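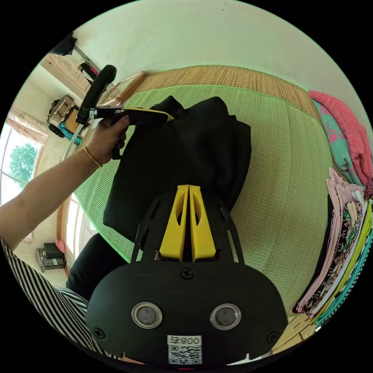
Does the Memness pasta roller suit a household that makes fresh pasta once a week?
It suits such a household well, provided the dough is kept firm and the cook is prepared to buy the cutting head separately.

The Memness is a hand-cranked roller supplied by Söderlund to kitchenware shops and by mail order. It was reviewed over two months in the teaching kitchen at Tasinholm by Frøydis Boström, with further trials by Jonatan Öberg, who teaches the evening course in Italian home cooking. The reviewers purchased the unit at the full retail price.

Rolling
The roller has a numbered dial and a clamp that accepts benchtops up to 44 millimetres thick. Egg dough rested for half an hour passed through every setting without tearing. Semolina and water dough required a light dusting of flour at the narrower settings, and on two occasions it gathered at the left side of the rollers. Sheets for lasagne were even in thickness from edge to edge. The crank turns smoothly but is short, and Mr Öberg found that larger batches became tiring towards the end.

Cutting
The optional head cuts fettuccine and a narrow ribbon similar to tagliolini. The fettuccine separated cleanly. The narrow ribbon did so only when the sheets had been left to dry for ten minutes beforehand, a step the instruction leaflet omits. A carbonara prepared with the wider cut held its sauce and kept its bite.

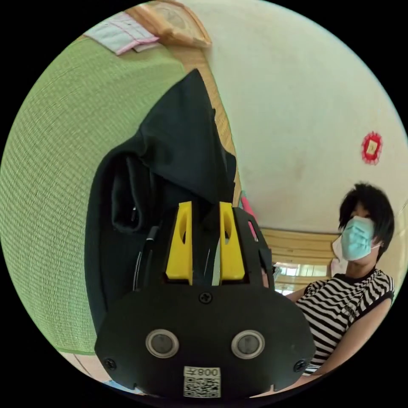
Cleaning and storage
The manufacturer advises against washing the roller in water. A dry pastry brush removed most of the flour, and a scrap of stiff dough run through the widest setting collected the remainder. The scrap should be discarded. The roller weighs more than its size suggests and is best kept on a low shelf.

Documentation
The leaflet is clearly printed but brief. Söderlund refers buyers to the Sturnanano recipe index, which lists 1,080 entries and can be searched by flour type. Quantities are given in grams only.

Recommendation
Recommended for regular use at home. Cooks who prepare large quantities should consider a model with a longer crank or a motor attachment, which the Memness does not accept.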